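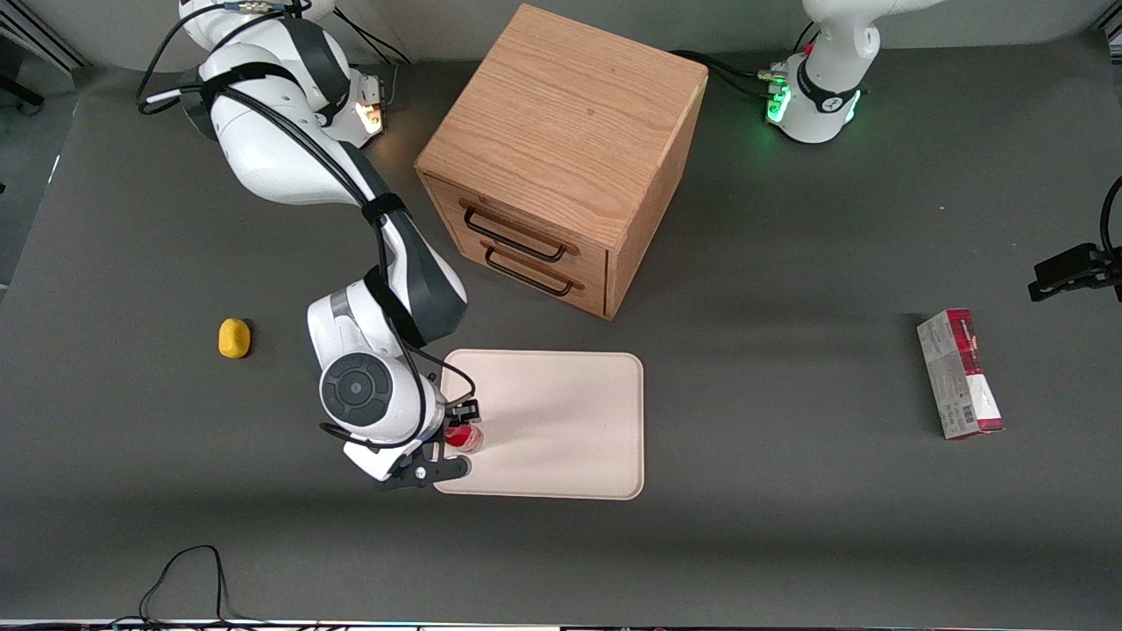
Ordenar una mesa de trabajo con un mueble pequeño de dos cajones

Preguntado por Celeste Echeverría
24 de mayo de 2018
Categoría: Orden y almacenaje
235 visitas – 3 respuestas

Tengo un mueblecito de roble claro, tipo cubo, con dos cajones uno encima del otro y tiradores negros de barra. Lo tengo puesto sobre una mesa ancha de color gris oscuro, junto con una bandeja rosa claro de esquinas redondeadas y unas cuantas cosas pequeñas que nunca vuelven a su sitio: un recipiente rojo, cajitas de cartón, cosas así.

El problema es que los cajones se llenan de cualquier manera y la bandeja acaba siendo el sitio donde cae todo. Cada viernes la vacío y a mitad de semana está igual. He probado a meter las cajitas tumbadas en el cajón de abajo, pero entonces no veo cuál es cuál y las saco todas para encontrar una.

Mis dudas son estas. ¿Qué guardaríais arriba y qué abajo? ¿La bandeja delante del mueble o a un lado? Y las cajas de cartón, ¿las conserváis o pasáis el contenido a otra cosa? El mueble lo compré de segunda mano y no quiero cambiarlo. Por dentro cada cajón mide 40 cm de fondo menos lo que come la trasera, no lo he medido bien.

Gracias.

Respuesta de Agustina Aravena
6 votos

Arriba lo que usas todos los días y abajo lo demás. Parece obvio, pero casi todo el mundo llena primero el de arriba con lo primero que tiene a mano y luego ya no lo toca.

Yo lo haría así. Saca todo, de los dos cajones y de la bandeja, y ponlo en la mesa. Haz dos montones, uso diario y el resto. Lo que no sepas dónde poner va al segundo. Antes de guardar nada, abre cada cajón del todo y mira si choca con la bandeja. Si la tienes delante del mueble y pegada a él, vas a tener que apartarla cada vez, y eso es lo que hace que al final las cosas se queden fuera. Déjala a un lado o sepárala lo suficiente para que el cajón salga entero.

La bandeja no la quitaría. Sirve para lo que estás usando en ese momento. Lo que yo hago es vaciarla al terminar el día, se tarda muy poco – si esperas al viernes ya hay que clasificar.

Para dividir los cajones me valieron unos separadores de Handis que se recortan con tijera. Mide antes el interior, con la trasera incluida, porque por fuera engaña.

Respuesta de Sille Fogh
3 votos

De acuerdo con lo de arriba. Sobre las cajas de cartón: yo las conservo si cierran bien y son de un tamaño parecido. Las pongo de pie, como libros, con la parte que las distingue hacia arriba. Las altas y estrechas son las que mejor se guardan así, siempre que el cajón tenga altura. Si no la tiene, de canto, y una etiqueta en el lado que queda a la vista.

Si la caja ya trae una zona blanca sin texto, escribe ahí directamente con rotulador permanente. El dibujo también ayuda. Una caja de cuadros escoceses rojos se encuentra enseguida entre otras lisas y casi no hace falta ni leer. 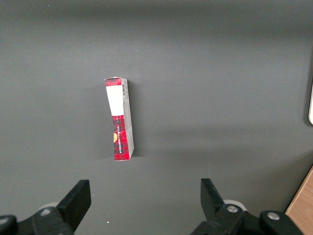
¿Dónde conviene poner la etiqueta en una caja estrecha?

En la cara que se ve al abrir el cajón. Si la caja va de pie, es la tapa de arriba; si va de canto, el lateral que queda hacia ti. En una tapa muy estrecha cabe una palabra corta o un número, y la lista de lo que significa cada número se puede pegar en la parte interior del frente del cajón.

Respuesta de Kirstin Chisholm
0 votos

Yo tiraría las cajas. Ocupan más que lo que llevan dentro. Con un par de botes en Gradholm lo arreglas.

Comentario de Celeste Echeverría

Gracias a las tres. De momento he movido la bandeja al lado izquierdo y las cajas se quedan. Esta tarde mido los cajones por dentro.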